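Hondance Opens Its Third Kitchen Care Shop in Nolska

Larger store brings refill station and free household classes to the old Štefanec market hall

NOLSKA, February 16, 2024 – Hondance, the family-owned seller of cleaning goods and kitchen tools, announced today that it will open a new shop in the former Štefanec market hall in March. The shop will be the third of the company, after the two existing locations in Ciridach, and the first one outside of that town.

The new shop will offer up to 1,000 items for everyday work in the home, from brushes, cloths and dish soaps to storage jars and drying racks. A refill station with 17 taps will stand near the main entrance. Customers can bring their own clean bottles and pay only for the weight of the product which they take home. Bottles will also be sold at the counter for those who come without one.

"We have had many customers who travel from Nolska to Ciridach only to fill their bottles," the company said in its statement. "We are very glad that we can now come closer to them, and we thank them for their patience during the long search for the right building."
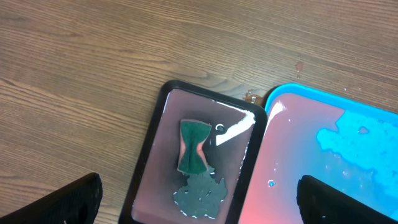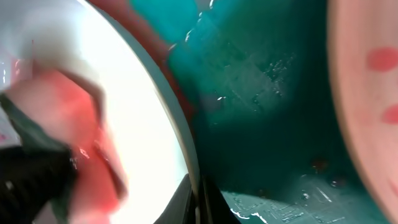 Wash-up time: a sponge in the black tray (first photo).

The market hall was without a tenant for 11 years. Hondance has kept the original brick front and the tall windows, and has replaced the heating and the floor. The delivery entrance was moved to the back side of the building, so that the street in front stays free for pedestrians and bicycles.

In a separate room on the upper level, the company will hold free evening classes for adults. The first topics are the care of cast iron pans, the removal of lime from kettles, and the safe storage of cleaning products in homes with small children. Places are limited and registration is necessary – it can be done in any Hondance shop or by telephone.

Both shops in Ciridach will remain open with unchanged hours. Gift cards that were bought there will be accepted in Nolska from the first day.

About Hondance
Hondance sells products for cleaning, cooking and storage to private households and small restaurants. The company has its head office and its warehouse in Ciridach.

Press contact: Hondance Press Office, Ciridach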